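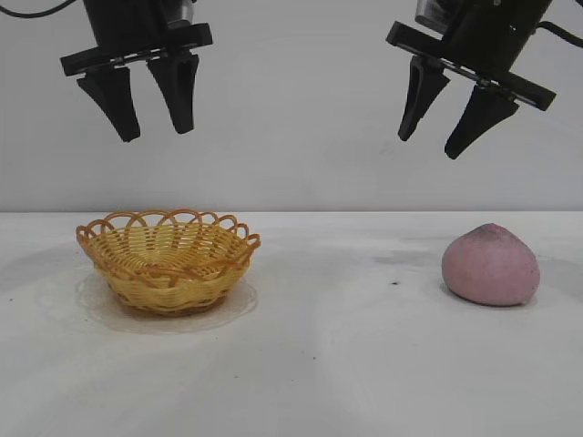 ## Bonberg sets weight limits for market baskets

Mon 14 March

Bonberg will apply a net-weight rule to produce sold by the basket from April. Containers must be weighed empty and the figure marked on the stall card. 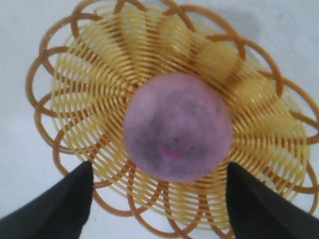 The rule covers 159 registered stalls. Open weaves, with gaps between the coils, are exempt from the lining requirement.
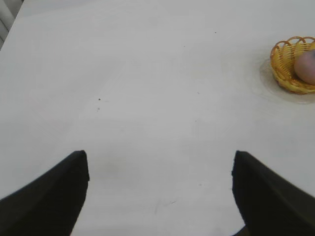

## Fees

Registration costs $3 per stall. The fine for an unmarked container is $200,
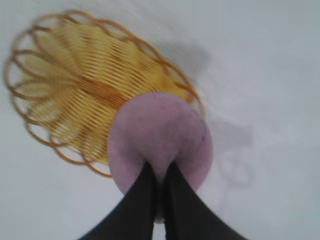 rising to $218 if unpaid after April, said market inspector Morena Melis.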